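Notebook, table re-covering, February, started 2:10 pm

Second go at covering the long table. The first lasted a little over a week before the corners curled, and I blamed the tape. Helmi Kettunen blamed me for pulling the paper too tight. I still say tape, but for this one I left some slack and we'll see who is right.

Paper is the Saliba brown kraft, the heavier of the two rolls. The sleeve says 1800 mm wide. I measured it at both ends of a cut piece and got two different answers, neither of them 1800, so I would not use the factory edge as a straight line for anything. Trimmed it with the long rule and a new blade. Old blade tears, don't bother.

Elias Qudah wants everybody to move to the Gulden paper because it is "flatter." Flatter than what? He had one sheet of it, pinned under books overnight. Anything is flat after a night under books. If he wants to run the two side by side on the same table in the same week, fine, I'll look at it.

Surface prep: wiped down, let it dry through lunch, wiped again with a dry cloth. Kular wipes leave a film. Helmi says they don't. I put tape on a patch cleaned with Kular and a patch cleaned with plain water and the water patch held better, but that was 2 patches and I would not believe it either if somebody else told me.
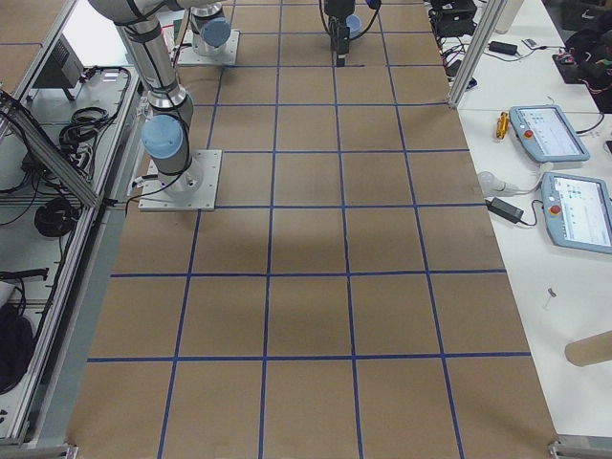

Tape is the part I trust least. The roll came from Uvitz and the label makes a lot of promises about clean removal, with no mention of what paper they tried it on. On scrap kraft it lifted clean after an hour and took fibers with it after a night. So it is clean removal if you change your mind quickly. The blue does read well on the brown, I'll give it that, and the squares are easy to pick out all the way up the table, even where the shadow falls over the middle. I had wanted white tape and was talked out of it. Fair enough.

Laying out: do not measure each line from the last one. That is how the first grid wandered. Measure every line from the same end, mark both edges, then pull the tape across in one go and press from the center out. I gave up on the chalk line after it left dust under the tape.

Diagonal check on the full grid, one way 887 mm on the test block, other way 6 mm longer. Helmi calls that square. I call it 6 mm. Leaving it for now, but I want it written down before someone quotes the grid as exact.

To do:
- recheck the diagonal after the paper has relaxed overnight
- look at the corners first thing, before anyone leans on them
- ask Elias for the rest of his Gulden sheet, if there is any
- order blades

Stopped at 4:40 pm.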